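Notebook - chores bench, Cosdale workshop
29th October

Quiet building today, so I used the time to write up where we are with the sock job before the Wendlow people ask again. Short version: further on than in September, still not something I would put in anyone's house.

The log now stands at 795 attempts since we put the new finger pads on. Of those, 547 ended with the sock in a clip and still there when the arms backed off. The rest are mostly the usual two faults: the clip doesn't open far enough, or it opens fine and the cuff folds over as it goes in. I have stopped logging "dropped on approach" as its own heading. It hardly comes up any more and it made the sheet longer than it needed to be.

Paker's planner is on the left arm and ours is still on the right. I'd like them both on the same one before we change anything else, otherwise we will be arguing over whose delay it is.
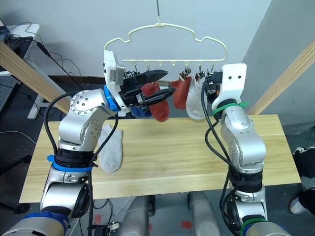
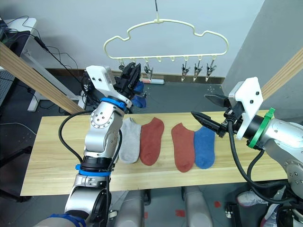
The question Wendlow keep putting to us is whether this is quicker than a person, and I think it's the wrong one for now. A person hanging out washing doesn't look at the clips much. They feel for the spring, squeeze and move on, and all of that goes on while they are talking to someone. Our arms have to be told where everything is. Socks laid out flat on the board with the toes all pointing towards the front edge are about as easy as washing gets, and nobody's washing comes out of the machine like that. So the next set should start from a heap. I expect the score to fall badly and we should say so to Wendlow beforehand - better than explaining it afterwards.

The Ambrosio clips came on Friday. The spring is softer and the mouth is wider. I tried 13 by hand and 2 of them wouldn't hold a damp towelling sock, so they may only be good for thin ones. Not fitted yet.

Pairing is a separate job and I'd leave it alone until the hanging is steady. Matching by colour is easy enough under our lights, but two dark socks in a dim utility room is another matter.

To do:
- move the left arm over to our planner, rerun the short set
- write the heap protocol, one page at most
- ask Ambrosio if they do a stiffer spring in the wide size
- check left wrist cable for rubbing at full reach

Recent entries
Towel folding, second attempt
Finger pads: old against new
Notes from the Wendlow visit
Emptying a cutlery basket
Bench lighting and the dark sock problem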